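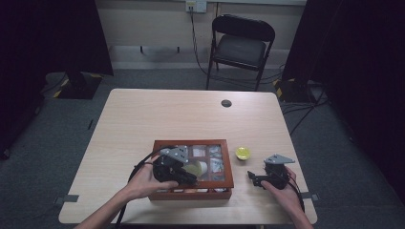

Is the Grutomlow hand-held gripper pair safe to use straight out of the carton?

Only once you've sorted out the jaw closing fault, because mine kept squeezing after I'd let go of the trigger.

I bought the pair from Jastov for $985 and I've had them for 2 months now, so this is a proper review and I've got a fair bit to say! First the good. They're comfy to hold, the grip lines up with your wrist nicely and the pads are kind to fiddly little things. My sister Ginevra picked them up cold and was moving small stuff from one spot to another before I'd finished making the tea.

Now the bad. In May the left one started to creep. I'd ease off the trigger and the jaws would stay put for a moment, then close a bit further on their own. The first time it was holding a plastic lid, so who cares. The next time it had the edge of my finger (a nasty pinch, purple nail, plenty of swearing). The little fault light showed 49 and the manual skips that code completely.

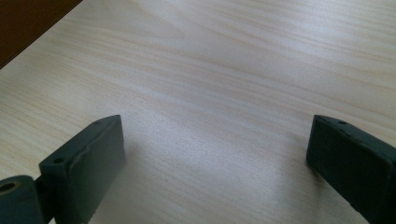 I tried the obvious stuff before ringing anyone - swapped the cables over, recalibrated, closed the jaws on nothing at all to see if they'd still do it. They did, maybe one go in every handful. The right one has never put a foot wrong, even on the left one's cable, so I'm pretty sure it's the trigger sensor.

Jastov support was slow but friendly in the end. Katia Fabbri (no relation to my sister's in-laws, I asked) logged it as ticket 1882 and sent a replacement trigger unit. Fitting it is a tiny screwdriver job, and please unplug the thing first. It's behaved since, though I still keep my fingers well clear of the jaws.

What bugs me most is there's no stop button on the grip itself. You have to reach for the plug, and that's hard with both hands full. The dearer Dorkow set has one under the thumb and I wish I'd coloured my decision with that a bit more.

Three stars from me, and I'd go to four if they'd add code 49 to the manual.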